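**Trousse zippée Torkerby, vert menthe – trois étoiles et demie**

J'ai acheté cette trousse pour remplacer le sac de congélation dans lequel je transportais ma vie professionnelle, et que Neelam Khurana, ma voisine de bureau, appelait « ta pièce à conviction ». Il fallait donc monter en gamme. La Torkerby coûte 11 euros, port compris. On ne se ruine pas en dignité.

La couleur d'abord, puisque c'est elle qui m'a fait cliquer. Un vert menthe de salle de bains des années cinquante, plutôt reposant, qui se retrouve vite au milieu du fouillis. Les bords sont arrondis et ne griffent rien. L'inscription imprimée reste discrète, au point que je ne la lis plus.

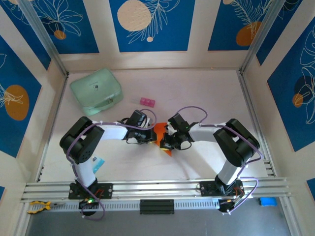 *La trousse vert menthe, en haut à gauche, fermeture zippée et petite tirette foncée.*

Parlons-en, de cette tirette. Elle est petite. Avec des ongles coupés court, l'ouverture relève du crochetage, et en décembre, avec des gants, j'ai renoncé. Mohit Sisodia m'a conseillé d'y nouer un bout de ficelle. Je l'ai fait. C'est laid et ça marche très bien, deux reproches que je n'adresserai jamais au fabricant.

Côté contenance, le vendeur annonce « tout l'essentiel ». Mon essentiel comprend six feutres, une gomme, un mètre ruban et une clé dont j'ignore la serrure. Tout rentre, à condition de glisser la clé en dernier, de biais, en retenant son souffle. Les papiers
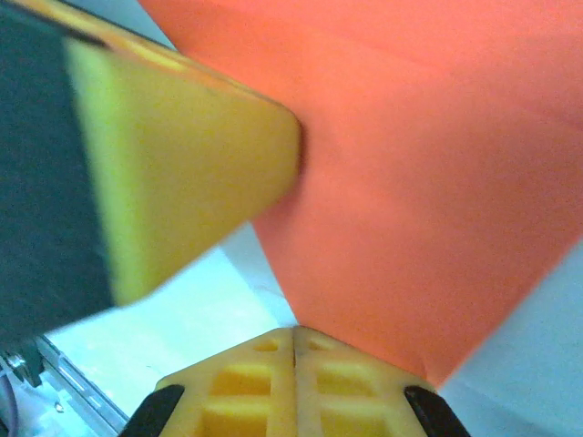 pliés, en revanche, ressortent avec des coins cassés et un air de vieille facture. J'ai essayé à plat, roulé, puis en quatre. Même résultat. Si vous transportez du pliage ou du carton fin, prenez une pochette rigide, la Milgate par exemple, plus chère et d'un gris à pleurer.

Le zip, lui, tient bon depuis l'hiver et n'a mordu qu'une seule doublure de manteau. La mienne, évidemment.

Je la rachèterais, en demandant la ficelle en option.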